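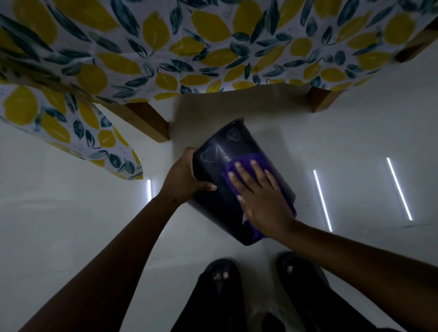 Wiping the outside of a plastic bin: one hand to hold, one hand on the purple cloth.

The Callico rules for home robot chores are out, and I've read all of them so you don't have to!

2019-05-28

By Ottilie Zwahlen

Regular readers know I've been grumbling since March about the draft of the Callico practice rules, the ones meant for anybody who trains or tests a robot on household chores. Well, the final version went up this morning, and I sat down with a pot of coffee and read the whole thing. It's better than the draft. It's also shorter, down to 18 rules, and most of them are written in plain sentences that a person could follow on a busy day.

Quick background if you missed the earlier posts. Callico is the working group that a handful of small home robotics shops set up so that they'd all mean the same thing when they say a chore is "done." Two of the members, Skodard and Raler, had been scoring the same jobs in completely different ways. Skodard would pass a wiping job if the cloth touched each side once. Raler wanted the whole surface covered and the object put back where it came from. You can imagine how well their results compared (they didn't).

To sort it out, the group went back through 3,403 recorded chores from its members and had each one marked again under the new wording. Of those, 2,113 passed. The rest mostly failed on rule 4, which asks for the start and the finish of a job to be clear to someone who wasn't in the room. I'd have guessed the failures would be about dropped dishes or missed spots, so that one surprised me. People start recording with the cloth already moving, or they stop while the thing is still up in the air, and then a reviewer has to guess.

The rule I like best is number 7, on two-handed work. The draft had a single line that said "use both hands as needed," and I complained about it at length, as did plenty of other people. The group says it got 200 comments in all, and a big share of them were on that line. Now each hand gets its own description: what it holds, where it holds it, and when it's allowed to let go. There's a note for left-handed people too – thank you, whoever wrote that.
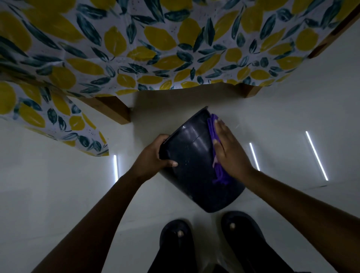

Rule 7 also has a part on grip and pressure, and I think this will be the one that testers argue over all summer. It says the holding hand should stay put for as long as the wiping hand is pushing, and that the wiping hand should use a flat palm on a large curved side. That's how most of us would do it without thinking. Take a dark plastic tub tilted over, with the left hand curled on near the rim and the right hand spread out over the folded cloth on the right side. Under the old draft you'd write down "wipes tub" and go home. Under the new text you have two entries, one for the hold and one for the push, and if the left hand has to move then that's a third. More typing, sure, but a robot that gets the push right and the hold wrong is going to send that tub across the floor.

A few things I'm less happy with. Rule 11 says the lighting should be "even," with no number and no test for it, and anyone with a shiny floor will know that lamps show up in it whatever you do. I asked Rainer, the tool most members use for marking their recordings, whether the software would flag reflections. The answer from their help desk was that it won't for now, and that reviewers should use their judgment. Fine, but then say so in the rule!

Rule 14, on clutter, went the other way and got looser. You no longer have to clear the area before a chore. Tablecloths can hang, chairs can stay out, and you only note what could get in the way of the arms. I'm all for it. Homes look like that, and a robot that can only clean in a bare room isn't much use to me.

Members have until the end of the year to switch over, and old recordings can stay in use as long as they carry the draft label. The group is taking questions through its site, and I've already sent in mine about rule 11. I'll post the reply when I get one.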